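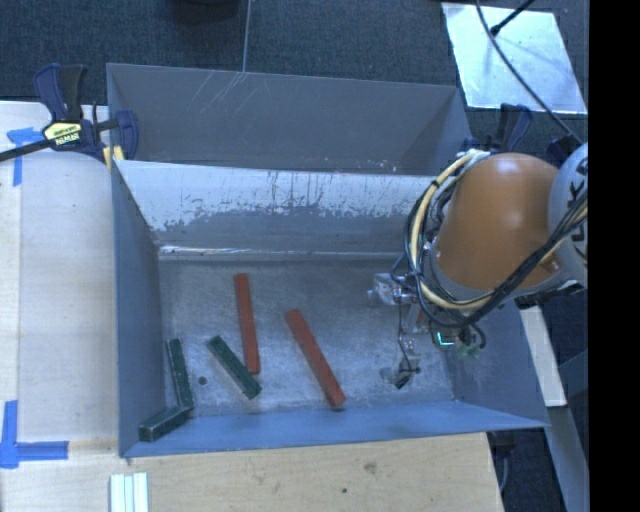

Grikach issues service notice after dropped-part fault in bin-picking cells

GRARKSTEAD, January 4, 2024 – Grikach is asking operators of its Asadi bin-picking software to install an update and inspect their gripper wiring, following a fault that caused a robot to release a part while the arm was still moving. No one was hurt.

The fault occurred in August at a customer's site in Rurngate. The gripper lost its position signal for a moment during a lift. Asadi read the loss as a completed placement, opened the fingers and carried on to the next pick. The part, a steel block weighing 4 kilograms, landed inside the guarded area and damaged a conveyor cover.

Grikach engineers traced the signal loss to a gripper lead that had been pulled tight where it passed the wrist joint. The lead had worn through its outer sleeve after 1400 hours of operation. The software should have stopped the arm when the signal dropped out, and it did not.

"The worn lead started it, but the release was our error," said Osamu Hirose, head of engineering at Grikach. "A missing signal has to mean stop. In that version it could be taken as permission to open."

The fault has been reproduced on a test cell in Grarkstead, where the arm picks coloured blocks from a divided metal bin. With the update installed, the team interrupted the gripper signal 100 times at different points in the lift. The arm stopped each time and the gripper stayed closed.

The update applies to Asadi version 11 and is free of charge. Until it is installed, operators should run the arm at reduced speed and keep people clear of the full travel path, including the area behind the bin. Cable bundles should be checked for wear at every joint, with the power isolated and locked out.

"Some customers will lose part of a shift to this, and we apologise for that," said Kazuhiro Honda, managing director. "We also took too long to tell them. Any fault that releases a load will now go to all sites as soon as it is confirmed."

Customers who find a damaged lead should leave the cell switched off and contact the Grikach service desk for a replacement – leads should not be taped or spliced on site.

Media enquiries: Grikach communications office, Grarkstead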